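Plirkico sorting set: notes for anyone picking this up
Data card, first version, 4 October 2025
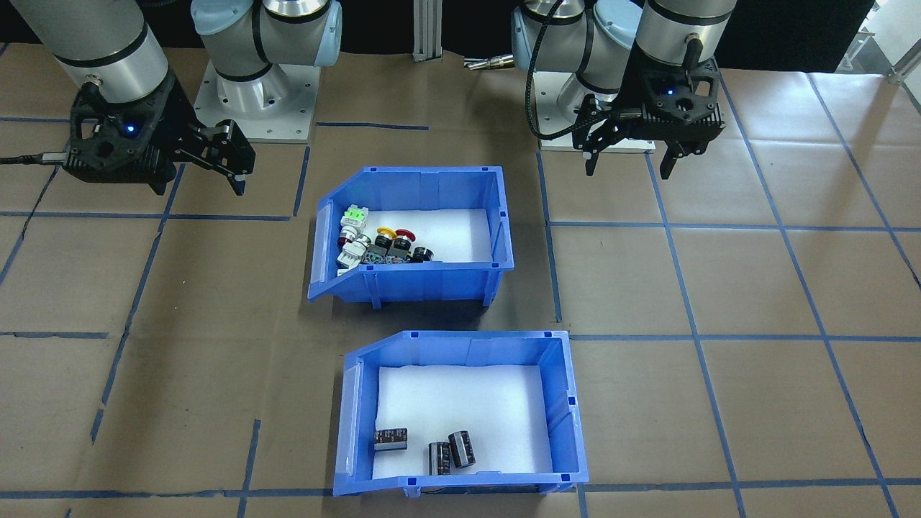
This card covers the recordings made by the student robotics club over one term, for the parts sorting project. It was written by Cillian Doherty, with corrections from Darragh Kinsella, who disagreed with a good deal of the first draft and was right about most of it. Please read the section on problems before you train anything.

What it is

Recordings of two arms handling electrical parts on a table, driven by students. The parts are push-button switches, emergency stop buttons, contact blocks and electrolytic capacitors. They are kept in blue bins lined with white foam. The task is to pick up a part and put it in the bin it belongs to. Switch parts go in one bin and capacitors in the other.

The project plan called this "bimanual industrial sorting". I would call it moving small things between two boxes. Both arms are used, but in very few recordings do they need each other. If you want data where two hands have to cooperate, look elsewhere.

What is in it

There are 3,000 episodes. An episode is one attempt at moving one part, kept whether or not the attempt worked. Each one has:

video from the fixed camera
joint positions for both arms
gripper opening for both grippers
a short text instruction
a label: done, failed or unclear
the initials of the driver

The text instructions were written by the drivers and have not been tidied. The same part may be "red button", "e-stop", "mushroom" or "the big one". Ewan Hinds wanted to make them all match. I left them alone, partly from laziness and partly because a system that only understands one name for a thing is not much use to anyone.

How it was collected

Seven drivers took part, all club members. Nobody was paid. Each driver had a practice session first, and the practice episodes were thrown away. After that they worked in blocks, with a second student resetting the parts between attempts.

The table is covered with brown paper marked off in squares with dark blue tape. The squares are rough. They were meant to help the resetter put bins back in the same area, and they do that. They are no good as a measuring grid and should not be used for calibration. I mention it as the Gouveia team tried exactly this with an early copy and then wrote to ask why their numbers were off.

Control software was the club's own, called Nitoda. It is not included. It has a small delay between the driver's command and the movement of the arm, and we have never measured it properly. The joint positions are what the arm reported, and the commands were not saved. That was a mistake and it can't be fixed now.

How to load it

Unpack the archive and run the script called load_episodes. It needs a recent Python and nothing exotic. Each episode is a folder, with the video as one file and the rest as plain text tables. There is a file called index at the top level which lists every folder and its label. If a folder is missing from the index, ignore the folder.

The suggested split is in the file called split. It keeps each driver wholly on one side, training or test. A random split will give you much nicer scores, and I would not believe them. Drivers have habits, and a model can learn the habits.

Problems

The labels. "Done" was decided by the driver straight after the attempt. People are generous to themselves. Oisín Ó Dubhghaill went back over 80 of the "done" episodes and found several where the part ended up leaning on the bin wall. Whether that counts depends on what you want. We did not relabel the rest.

The piles. The switch parts often end up heaped together at one side of their bin with bare foam beside them. Picking from a heap is a different job from picking a part that lies on its own, and the instructions do not say which is which. Any single success rate from this set mixes the two.

The light. There is a window beyond the table and no blind. Morning and afternoon sessions look different, and we did not record the time of day. Some of the capacitors have shiny ends, and I suspect the glare matters, though I have no proof.

The variety. Same table, same camera, same paper and same kind of bins throughout. Changing the layout was planned for March and did not happen. I see no reason to expect a model trained here to manage in another room. Brendan Geraghty thinks it might do better than I say, and he is welcome to show it.

Claims we are not making

The club poster said the system "learned to sort parts". It was printed before the evaluation was finished. Our baseline did fairly well on capacitors and badly on switches, and we ran it too few times to put a figure on either. There is no results table in this card for that reason. Please don't quote the poster.

The poster also said the work was "ready for industry". The parts are industrial. The pace is that of a careful student with a free afternoon, and a person sorting by hand would be far quicker.

What it might be good for

Testing a data loader. Teaching, where the faults can be part of the lesson. Trying out a way of spotting bad labels – there are plenty to find. Comparing two methods on the same data, if you keep to the split and report each type of part separately.

Terms

Free for study and teaching. For anything you plan to sell, ask first. The parts came as a donation from Wurner, who had no say in how the data was gathered and have not checked this card.

Contact

Open an issue on the project page. Darragh looks after loading problems and I look after the labels. Answers are slow in exam season. If you find an episode where the label is plainly wrong, send the folder name and what you think it should be, and we will add it to the corrections file. That file currently has 2 entries, both sent in by Ewan.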